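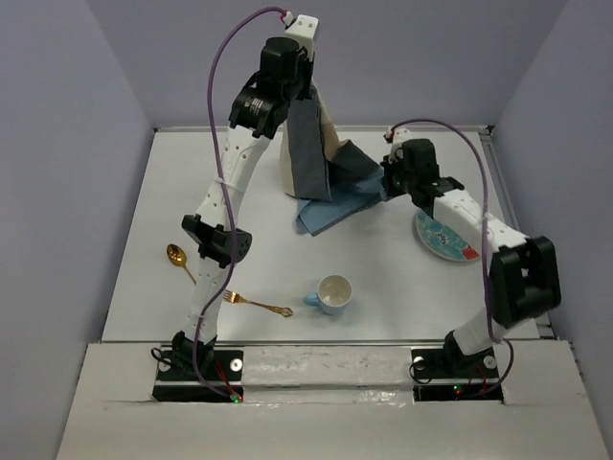 *A multicoloured cloth on a white tabletop.*

There is a drawer in most houses that holds more tea towels than any family could need, and ours has been stuck half shut for as long as I can remember. I've never had the heart to thin it out. The one with the faded map came from my grandmother, the striped ones were a wedding present, and the linen one with the scorch mark has dried every glass I've ever cared about (and a few I haven't).

So when I heard there was a shop in Grundville that sells household cloth and very little else, I packed a sandwich and took the slow train. Tresta stands on the corner by the old post office, with a green door that needs a good shove, and inside it smells of starch and cardboard. There were 87 patterns on the shelves in the week I visited, all of them woven at Rees, a mill 4 miles up the valley where the looms still run on weekday mornings.

What struck me first was how much colour there was! I'd grown up thinking a proper tea towel was white with a blue edge, and that anything brighter was for show. The women behind the counter put me right about that, kindly enough. Bright checks, they told me, were what people in the valley used every day, often made from whatever yarn was left at the end of a run, and the plain white ones were put away for visitors and christenings.

They had views on washing as well. A new cotton towel wants a soak in cold water overnight and two or three hot washes before it will dry anything properly, and you should never go near it with fabric softener, which leaves it about as thirsty as a raincoat. Linen takes longer to come round, a year or so of steady use, but after that it will see you out. I wrote all this down on the back of my train ticket and have followed most of it.

Imance, the little café across the road, hangs its old ones along the back wall when they're too thin to be useful, and I sat under a row of them with a pot of tea and a very good cheese scone, feeling rather better about my drawer. I'd gone in meaning to buy one towel. I came home with five, and the drawer doesn't shut at all now.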